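# The Late Jaw

*A timing fault in a hand-held gripper passed every check on the bench, and showed itself only when a robot arm began to move*

The first recorded fault at Okadwood was logged as a dropped object. A two-armed test cell, running a control policy trained on human demonstrations, approached a desk item, positioned its right jaws on either side of it, and started upward. The jaws closed on the way. They caught the item by its upper edge, turned it, and let it fall. The operator noted "grip weak, right," reset the item, and ran the task again.

The second run was normal. So was the third. Over the next several shifts the fault came back often enough to be annoying and seldom enough to be blamed on many things: pad wear, a low supply voltage, glare from polished metal, an item set too close to the edge of the working area. The pads were replaced. The supply was measured under load and found to be within limits. The lamps were moved.

Volance, which runs the Okadwood site, makes no robots. It records people doing small manual tasks with instrumented grippers held in the hand, and uses the recordings to train policies for customers' arms. The test cell is there to verify that a policy works before it ships. Its arms come from Fotholm and its gripper hardware from Navarro, in two versions built around the same jaw. One version bolts to the end of an arm. The other has a grip and a trigger for a human operator. Because the jaws match, a motion recorded by hand should transfer to the arm with little adjustment.

The word "should" covers several assumptions. One of them is that the position of the hand and the opening of the jaws are recorded on the same clock.

## The event that stopped the cell

The fault was treated as a quality matter until December. During a run with a heavier item, the right arm lifted early, the jaws closed on one corner, and the item wedged between the lower jaw and the tabletop. The policy had been trained to correct a tilted object by pressing down lightly before lifting again. It pressed down. The item could not move, and the arm kept adding force until the contact limit, set at 200 newtons, brought it to a protective stop.

The limit did its job. The problem was what followed. The cell's recovery routine assumed that any stop with a closed jaw meant an object was safely held, and it instructed the operator to open the guard and remove the object by hand. The operator did so while the arm was still loaded against the table. When the item came free, the arm sprang back a short distance and the jaws struck the operator's glove. There was no injury. The report classed it as a near miss, the cell was locked out, and the search for the cause was given to the controls group.

Their first finding was procedural. The recovery routine read the jaw state and ignored the force reading at the wrist. A stopped arm can store energy in its joints, its mount, and whatever it is pressing against, and a closed jaw says nothing about any of them. The routine was rewritten before anyone looked further into the drops. It now backs the arm off along its approach path until the wrist reading falls below a threshold, and the guard stays locked until it does.

That dealt with the hazard. It left open the question of why the arm lifted early at all.

## Looking upstream

The arm logs were examined first. Command and response were compared for both grippers, and both closed promptly when told to. The late closure was in the command itself: the policy asked for it late. Two policies trained from different starting points on the same recordings showed the same habit, on the right side only. Either the demonstrators had been lifting before they gripped, or the recordings said that they had.

The video settled it. In the camera record, the demonstrators' right jaws were fully on the object before the hand rose. In the matching jaw signal, the opening was still falling as the hand went up. The lag was 47 milliseconds in the worst recordings. In others it was zero, and in many it started at zero and grew during the session.

A fixed delay is easy to correct. A delay that grows and then disappears points to a queue somewhere, and a queue usually points to a link that is dropping data and sending it again.

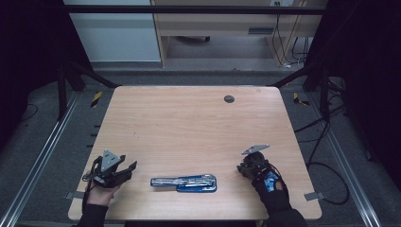 Wiring had been considered early and set aside, on the grounds that a broken cable would give missing data and there was none. The hand-held Navarro units each send jaw position over a thin cable, and the link was built to tolerate short interruptions by holding samples in the gripper and sending them when the line is clear. The receiving computer stamped each sample on arrival. With a good cable the difference is too small to matter. The two cables, however, do not live the same life at the recording table. On the left, the cable loops from the gripper down beside the wrist. On the right, it runs off to the side and curves across the floor, close to where more black cable lies in a tangle beside the frame. Reaching for a stapler in the lower middle of the tabletop moves the right-hand cable along with the glove, and whatever slack is lying on the floor either follows or does not.

The controls group reproduced the fault by clamping the right cable a short distance from the connector and moving the gripper through a normal reach. With the clamp in place, the error count on the link rose at the far end of each stroke. With the clamp removed, it stayed flat. An X-ray of the connector showed a cracked solder joint on one conductor. The crack closed when the cable was slack and opened when it was pulled sideways. Bending the cable by hand at the bench, as the incoming check required, seldom opened it, because the check was done with the connector pointing up and the load in line.

The left unit had the same connector and no crack.

## Why the checks missed it

Three checks stood between the table and the training set, and each passed the bad recordings for a sound reason.

The session check had the operator open and close both grippers fully before starting. It compared the end points with stored values and confirmed that the sensor was calibrated. It did not look at time. It was also done with the hands held still over the center of the table, where the cable was slack.

The file check counted samples. Since the gripper resent everything it had held back, the count was always right. A link that simply lost data would have been caught on the first day.

The review check was done by eye. A reviewer played the video with the jaw signal drawn under it as a line. At normal playback speed, a delay of this size is hard to see unless the reviewer is looking for it, and reviewers had been told to look for dropped objects and hands leaving the view.

The design decision behind all of this was to stamp samples at the receiver. It had been made for convenience. The gripper has a clock of its own, but its drift had to be corrected, and stamping on arrival removed the need. The buffering was added in a later firmware release, to stop brief interruptions from ending a session. Each choice was reasonable alone. Together they turned a wiring fault into a timing error that carried no flag.

## Sorting the recordings

Repairing the connector took an afternoon. Deciding what to do with the recordings took much longer.

The gripper does not keep its own log, so the true sample times could not be recovered directly. The group used the video instead. For each right-hand closure they found the moment the jaws stopped moving in the picture and compared it with the moment the jaw signal went flat. The method is coarse, limited by the camera's frame interval, and it fails when the object or the other hand hides the jaws. It was good enough to divide the set into recordings that were clean, recordings that were late, and recordings that could not be judged.

A total of 1134 recordings fell into the last two classes. The late ones might have been corrected by shifting the jaw signal, and a trial was made of it. The trial was dropped. The delay changed within a single reach, so a shift that fixed the closure spoiled the release, and a set repaired in that way would have needed its own round of checking. All of them were withdrawn. Tasks left short by the withdrawal were recorded again.

A policy trained on the remaining set closed the right jaws before lifting in every run of the acceptance test. The press-down correction was kept, with a lower force ceiling of its own, well under the contact limit for the cell.

## What changed on the table

The changes to the equipment were small. Both grippers now have a clamp that takes side load off the connector. Cable slack is part of the setup sheet, and the operator moves each gripper to the far corners of the table before recording, with the link error count on the screen. A session will not start if the count rises.

Samples are stamped in the gripper. Its clock is corrected against the receiver at the start and end of each session, and the difference is stored with the file. If samples arrive late, they arrive with the right time on them and a mark showing that they were held.

The session check has also gained a tap test. The operator closes the jaws on a fixed block and taps the block against the tabletop. The tap appears in the motion signal, the closure appears in the jaw signal, and both appear in the video, so the order of the three can be tested by a script. It adds less than a minute to a session, and operators have asked whether it can be run once per shift. For now it stays at every session, and again after any cable is unplugged.

One item remains open. The arm-mounted version of the gripper uses the same connector, routed along the last joint, where it sees more motion in a shift than the hand-held units see in a week. Those connectors have been inspected and no cracks were found. The inspection interval has been shortened, and a request for a locking connector is with the supplier.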